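3.2 Reuse and repair of office computers before disposal

The second strand of the study concerned equipment that had been withdrawn from use but had not yet left the building. Earlier work on electronic waste in small and medium-sized offices has tended to begin at the collection point, where a machine is weighed, classed and passed to a contractor. Much less is known about the months before that. Storage rooms, cupboards and the space under spare desks hold a large share of retired stock, and decisions made there settle whether a machine will be used again.

Two organisations gave access to their stores. Deltuvska, a regional lettings firm, held 129 retired desktop computers across its branches. Wedosell, a reseller of used office goods, supplied records for a further 200 machines bought from similar firms. The two sets are reported separately throughout, as the Wedosell machines had already passed a buyer's inspection and cannot be treated as typical of what an office keeps.

Each machine was given a short record covering its age, the reason for its withdrawal where this was known, its condition on opening and the parts judged fit for further use. Reasons for withdrawal were taken from asset registers and, where the register was silent, from a brief interview with the person responsible for the store. These interviews often gave a different account from the register. A machine entered as faulty was in several cases described as slow, or as having been replaced when its user changed post. Such entries were coded as "replaced while working" only if the machine started normally when tested.

Storage time proved harder to establish. Deltuvska recorded the date on which a machine was written off in its accounts, which could fall well before or after the date on which it was unplugged. We have used the accounting date for consistency – a choice that will understate storage time in some branches and overstate it in others. Machines held for more than 90 days were classed as long-stored. The Wedosell records give only the date of purchase and were left out of this part of the analysis.

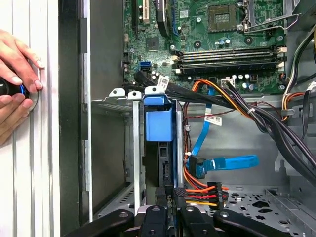 Figure 4. Work on a desktop tower with its interior exposed.

The value of a retired computer to a second user depends heavily on whether it is complete. Offices that draw on their own stores for spares rarely note what has been taken, and a register may list as whole a machine that could not be started without new parts. Inspection with the case open was therefore required for every unit in the Deltuvska set. Some gaps are plain once the interior can be seen: in the tower in Figure 4 the processor socket is empty, with its gold contact pins exposed, although the motherboard itself is in place. A unit in this state was coded as incomplete, and its remaining parts were assessed one by one. Exposed pins were examined under magnification, as a bent contact may rule out reuse of the board.

Parts were priced using the Rantala schedule, which sets a single resale figure for each class of component and age band. The schedule is blunt, and it takes no account of local demand. It was preferred to current asking prices, which shifted too much during the study period to allow machines inspected in March to be compared with those inspected later. The treatment of data-bearing parts is set out in section 3.3.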